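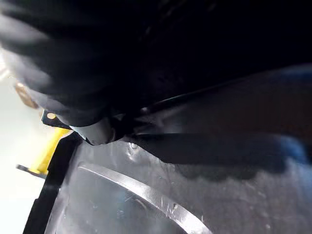
첨부 1. 손목 카메라 화면. 투명 비닐 면 바로 위의 그리퍼 손가락, 아래쪽에 휘어진 은색 금속 띠.

제목: 투명 비닐 포장 물체에서 파지 높이가 매번 다르게 잡힘
프로젝트: Hanov (로봇 동아리 학기 과제)
작성: Sabina Jireš
분류: 파지 / 깊이 추정
상태: 해결, 후속 작업 있음
우선순위: 높음 (6월 발표 전까지)

증상

비닐로 덮인 물체를 집으러 내려갈 때 그리퍼가 멈추는 높이가 일정하지 않습니다. 같은 자리에 같은 물체를 두고 같은 시퀀스를 돌려도 어떤 때는 비닐 위에서 멈추고 어떤 때는 비닐을 누르면서 더 내려갑니다. 비닐이 없는 물체에서는 같은 증상이 나오지 않습니다. 종이 상자, 플라스틱 컵, 나무 블록 모두 정상입니다.

로그에는 오류가 남지 않습니다. 접근 단계가 정상 종료로 찍히고 바로 닫기 단계로 넘어갑니다. 닫은 뒤에 손가락 간격이 최솟값까지 가면 그제서야 "물체 없음"이 나옵니다.

재현 방법

1. 홈 위치에서 시작합니다.
2. 비닐로 싼 물체를 작업 영역 가운데에 둡니다.
3. 접근 속도를 기본값 70%로 두고 파지 시퀀스를 실행합니다.
4. 멈춘 높이를 기록하고 홈으로 복귀합니다.
5. 물체는 그대로 두고 비닐만 살짝 구겨서 다시 실행합니다.

5번에서 높이가 바뀌면 재현된 것입니다. 조명을 켠 상태에서 훨씬 잘 나옵니다.

환경

- 제어 노트북: 동아리실 공용, 작업 계정
- 제어 코드: Hanov 저장소 main 브랜치
- 깊이 추정 모듈: Ivel, 기본 설정
- 손목 카메라: 자동 노출 켜짐
- 그리퍼 힘 제한: 기본값

확인한 내용

14:10 카메라 보정부터 다시 했습니다. 보정판으로 잰 오차는 지난번과 차이가 없습니다. 보정 문제는 아닌 것으로 봅니다.

14:35 그리퍼 영점 확인. 손가락을 완전히 닫았다가 완전히 열었을 때 값이 설정 파일과 일치합니다. 관절 쪽 나사도 손으로 확인했고 풀린 곳은 없습니다.

15:00 접근 속도를 낮춰서 다시 돌렸습니다. 멈추는 위치가 조금 덜 튀지만 증상은 그대로입니다. 속도만으로는 해결되지 않습니다.

15:20 손목 카메라 화면을 저장해서 봤습니다(첨부 1). 비닐 주름을 따라 밝은 반사점이 흩어져 있고, 비닐 쪽으로는 은색 띠의 위쪽 가장자리가 하얗게 반사됩니다. 왼쪽 가장자리는 거의 흰색으로 날아가 있습니다. 손가락은 너무 가까워서 흐리게 나옵니다. 이 화면만으로는 손가락이 비닐에 닿았는지 바로 위에 떠 있는지 저도 구분을 못 하겠습니다.

15:45 Ivel의 깊이 맵을 따로 뽑았습니다. 비닐 면이 있어야 할 곳에 값이 비어 있는 구멍이 많고, 구멍 주변 값은 비닐 높이와 그 아래 높이 사이를 왔다 갔다 합니다. 접근 코드는 중심부 값의 최솟값을 목표 높이로 쓰고 있었습니다. 구멍이 메워지는 방식에 따라 목표가 매번 달라집니다.

16:05 자동 노출을 끄고 노출을 낮췄습니다. 반사점 주변의 구멍이 눈에 띄게 줄었습니다. 대신 어두운 손가락 쪽은 더 안 보입니다. 파지에는 지장이 없었습니다.

16:30 위쪽 조명을 끄고 옆 조명만 켜고 실행. 결과가 제일 안정적이었지만 발표장 조명은 우리가 정할 수 없으니 해결책으로 쓰지 않습니다.

원인

두 가지가 겹쳤습니다. 투명하고 주름진 면에서 깊이 값이 빠지는 것이 하나이고, 접근 코드가 빠진 값을 걸러내지 않고 최솟값을 그대로 쓴 것이 다른 하나입니다. 하드웨어 고장은 아닙니다.

조치

- 깊이 값이 없는 픽셀은 계산에서 제외하고, 최솟값 대신 중앙값을 사용하도록 변경
- 연속 7프레임의 중앙값으로 목표 높이를 결정
- 유효 픽셀 비율이 90% 미만이면 접근을 멈추고 재촬영, 최대 3회
- 손목 카메라 자동 노출 끔, 고정 노출 값을 설정 파일에 추가
- 마지막 하강 구간은 카메라 높이를 믿지 않고 힘 변화가 감지되면 정지

변경 후 같은 재현 절차를 다시 돌렸습니다. 비닐을 구긴 뒤에도 멈추는 높이가 허용 범위 안에 들어왔습니다. 조명을 모두 켠 상태에서는 재촬영이 자주 걸려서 한 번 집는 데 걸리는 시간이 거의 두 배가 됩니다. 발표 시연에서는 감수하기로 했습니다.

남은 작업

힘 감지 기준값은 지금 손으로 맞춘 값입니다. 얇은 비닐에서는 괜찮은데 두꺼운 포장재에서는 아직 시험하지 않았습니다. 기준값을 물체별로 나눌지는 별도 티켓으로 옮깁니다.

설정 파일이 바뀌었으니 Andbridge 조도 예전 파일을 쓰고 있으면 새로 받아야 합니다. 예전 파일에는 고정 노출 항목이 없어서 실행은 되지만 자동 노출로 돌아갑니다.

댓글

Sabina Jireš, 17:20
수정 사항 main에 올렸습니다. 돌리기 전에 영점부터 한 번 확인해 주세요. 오늘 제가 여러 번 홈 복귀를 시켰습니다.

Andbridge 조, 17:40
새 설정으로 받아서 돌려 봤습니다. 저희 쪽 물체는 비닐이 팽팽해서 재촬영이 거의 안 걸립니다. 그런데 접근이 멈췄을 때 화면에 아무 표시가 없어서 프로그램이 죽은 줄 알았습니다. 메시지를 한 줄 넣어 주시면 좋겠습니다.

Sabina Jireš, 17:55
넣었습니다. "깊이 값 부족, 재촬영 중"이라고 나오고 몇 번째 시도인지도 같이 표시됩니다. 재촬영 횟수를 다 쓰면 홈으로 돌아가고 시퀀스가 끝납니다. 이 티켓은 닫고 힘 기준값은 새 티켓에서 이어가겠습니다.

관련 티켓
- 힘 감지 기준값을 물체별로 분리
- Ivel: 깊이 맵 저장 시 빈 값이 0으로 기록됨
- 손목 카메라 고정 노출 값 정하기
- Liepiņa 시뮬레이터에서 투명 물체가 불투명하게 처리됨
- 그리퍼 영점이 재부팅 후 초기화됨
- 발표 시연용 물체 목록 정리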